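Notebook, picking bench – planning for the next equipment round
Jul 15, 2018

Sunday, and the building is quiet, so I'm going to try to get the shopping thoughts out of my head and onto paper before the week starts and everybody wants something. The January round feels a long way off, but the request forms go in well before that, and last time we left it so late that we ended up asking for things by catalog page and hoping for the best. I'd like us to do better this time, and I'd like whoever reads this to scribble on it freely.

First, where we stand. The arm itself is fine and I don't want to spend a cent on it. It has years left in it and we know its moods. What we are short of is everything that hangs off the end of it or sits around it: tooling, hose, a decent bin, cable management, and (my own pet wish) a proper spare for the wrist fittings so a broken one doesn't cost us a week. I went through the old orders on Friday and we've placed 9 separate small ones for fittings and tubing since the winter. Every one of them carried its own shipping charge, and when I added the shipping up it came to more than the tubing. That stung a bit!

So item one is simple. One larger order from Trotari, placed once, with a shelf cleared for it. They'll hold a price for 56 days from the date on the quote, which gives us time to argue about quantities among ourselves. I've asked them to quote hose, ribbed and plain, plus push-in fittings in our two sizes, and to list each line separately so we can cut it down without going back to them.

Item two is the bin. I have been putting this off for ages, mostly out of affection, I think. The grey one has done good service and the clamps hold it well enough, but the inside is badly scratched, and on the far side the white band is flaking along its lower edge. For anyone who only handles packages by hand that's nothing. For us it's a background the vision side has to cope with on every single pick, and I'd like the next one to have plain walls all the way around and a floor with a dull finish. Zislow sells a molded one in a similar shape with a lip that would take our clamps. Their lead time is seven weeks. I'd get two, one to use and one to keep clean for comparison runs, and hang on to the old bin as well – it's useful to have something ugly to test against.

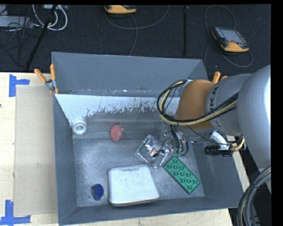
Should the second gripper wait until the bins have arrived?
I'd order it first. The gripper has the longest lead time of anything on the list, and nothing about the bin changes which gripper we want.

Now the gripper, then, which is the big one and the one I keep going back and forth on. Verbruggen sent two quotes. The cheaper is the same body we've used before with a new mounting plate, and the dearer one comes with a quick-change coupling so we can swap tools without getting the wrenches out. My heart says quick-change. My head says that we swap tools perhaps twice in a busy week and that a coupling is one more thing to leak. What tipped me a little toward the coupling is the loan request from downstairs, who would like bench time on our arm with their own tool, and I would so much prefer they clicked theirs on than took ours apart. If they'd share the cost, I think the matter is settled. I'll go down and ask, and bring some cookies.

Test objects are cheap, and still I'd like a line for them, as they always end up coming out of somebody's own pocket. We need more clear plastic packaging, the crinkly kind, which is the stuff that gives us the most trouble, and a few more toy-brick pieces in dark colors. Also some boxes with rounded corners in a couple of sizes. A modest sum, reordered twice a year, and please keep the receipts in the envelope.

Cables. I know, I know. The bundle by the wrist works and I'm not asking anyone to redo it, but Lostby makes a hinged clip that opens by hand, and a bag of those would save us cutting a tie every time a line gets added. I'd put that under consumables, where it won't need a signature.

What I'm leaving off on purpose: a second teach pendant holder (we can make one), the lighting dome (lovely, far too dear, and it would get in the way of the arm), and the service contract upgrade. I read the upgrade terms over lunch and as far as I can tell the extra money buys a faster phone call.

To do this week:
Chase Trotari for the itemized quote.
Ask Zislow if the lip thickness on the drawing is before or after molding.
Go downstairs about the coupling, with cookies.
Measure the shelf by the door – I think it's shallower than it looks.
Copy the old order totals into the spreadsheet, shipping in its own column.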